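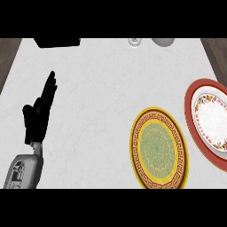 Marble counters: is the sealer a racket?

Posted by Dilani Seneviratne, August 25, 2019
Print this page | E-mail this thread

We're redoing the kitchen and I want white marble with soft gray veins. The guy at Wickramasinghe Stone wants $195 a year for a "protection visit," where somebody comes out and wipes on a product called Plevent. He says without it the counter will be ruined by Christmas. My grandmother rolled dough on bare marble her whole life and never sealed a thing. What am I paying for?

stonedust60
You're paying for the van. A penetrating sealer is a wipe-on job. I do mine in April with a rag and a podcast going, and the bottle lasts me years.

Hanane Tahiri
Ask him whether Plevent stops etching. Watch his face. Sealer slows down stains (wine, oil, coffee). Lemon juice eats the polish whether you sealed it or not, and every salesman I've met blurs those two together.

r_debnath
Going to disagree with the pile-on. We skipped sealing in our Bistholm condo and have a ring from a bottle of olive oil that no poultice will lift. I've tried baking soda, I've tried the stuff from the hardware store, I've tried leaving it alone. $195 sounds cheap to me now.

stonedust60
How long was the bottle sitting there?

r_debnath
A weekend. Fine, a long weekend. Still.

Horácio B.
I'd be suspicious of anyone selling a yearly visit before they've seen your slab. Marbles vary a lot. Put a few drops of water on a sample and come back in 8 minutes. If it has gone dark underneath, it's thirsty and sealing is worth doing. If the water just sits there, somebody is selling you a bottle of nothing.

Dilani Seneviratne
I asked for a sample to take home and he said they "don't really do that." The quote is $2,000 over the other yard, too, which he puts down to the stone being "first selection." Is that a real grade?

Hanane Tahiri
It's a real phrase. Whose selection, though? Some yards grade carefully and some just like the sound of it. Go look at the full slab and have them write its number on the contract.

marigold_kitchen
Can I be the one who says get quartz? We put in Skalldale and I've never once thought about it, lemons, wine, kids, whatever!

Horácio B.
Until you set a hot pan on it. Also she said marble.

marigold_kitchen
I own trivets, Horácio.

r_debnath
For the record I still like the marble better, ring and all. I just don't buy the "grandma never sealed it" argument. Grandma's was probably honed and covered in marks and she didn't care.

Dilani Seneviratne
She cared about plenty, but okay, it was pretty dull by the end. I'm going to the other yard Tuesday with a water bottle. If they won't let me drip on a scrap I'll keep looking.

stonedust60
Bring a lemon too.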